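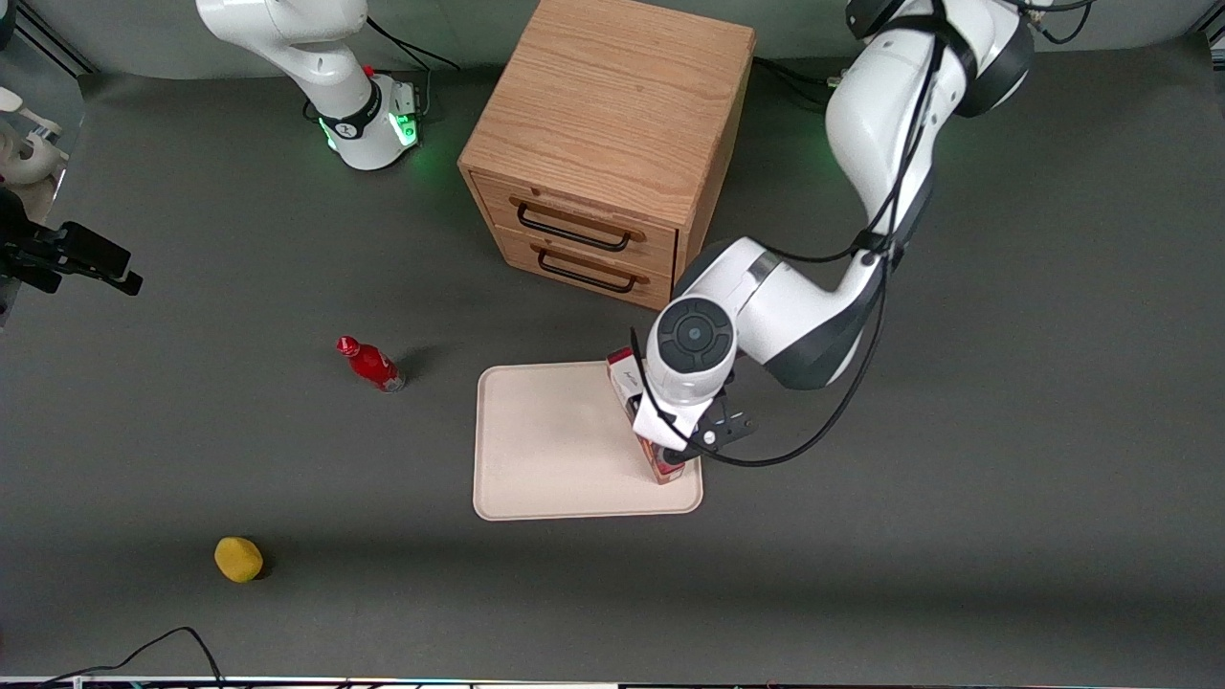 Bench tips for a two-arm table build

Collected at the Hokley shared workshop by Rawan Masri. Most of these came out of the build we started in January, and they apply to nearly any pair of small arms bolted to one table.

Setting out the table

Mark the reach of each arm before you drill anything. Tie a pencil to the wrist with string, move the arm by hand with the power off, and draw the arc on lining paper. Do the same for the other arm. The patch where both arcs overlap is where shared items go, such as a tray. Things only one arm needs can sit outside it.

Paint the top one flat color. We used a gray floor paint, two coats, sanded lightly between them. Gloss paint throws reflections that confuse a camera.

Leave the paint for 101 hours if you can stand to. We put a base down too early and it lifted a ring of paint when we moved it.

Cables

Run the gripper cable along the outside of the arm and leave a loose loop at the elbow and at the wrist. Fold the arm as tight as it goes, then stretch it out fully, and only then close the ties. If a tie pulls at either end, cut it and start over.

Cables from the base go straight back off the table. Label both ends with masking tape. Ours say L and R, and we still swapped them twice.

Don't leave a thin cable lying across the working area for longer than the job you ran it for. A gripper will find it.

The drawer cabinet

A small two-drawer cabinet makes a good practice piece. Bar handles are easier for a gripper than round knobs. Set them on wooden standoffs so the fingers have room to get behind the bar. We cut ours from scrap, glued them, and put a screw through from inside the drawer.

Rub candle wax on the runners. Stick a rubber mat under the cabinet or the whole thing will slide toward the arm when a drawer sticks. Turn it at an angle to the table edge if the arm has trouble getting its wrist square to the handle.

Trays and test items

Pick a tray with a low rim and rounded corners. High sides catch the gripper on the way down. Double-sided carpet tape holds it well enough and peels off with a hair dryer.

Start with a stiff box stood on end, then move on to a bottle lying on its side, then something small and rounded. The bottle is harder than it looks, so drop the closing speed to 12 on the Okov controller and work up from there. Empty cartons crush, so fill them with rice and tape them shut.

Before you switch on

Lift everything off the table that isn't part of the test, including the hex keys. Check the base bolts with a wrench once a week. Know where your stop button is and keep your free hand near it.

Spare finger pads are in the Wolde tin on the second shelf. Write on the lid when you take the last pair.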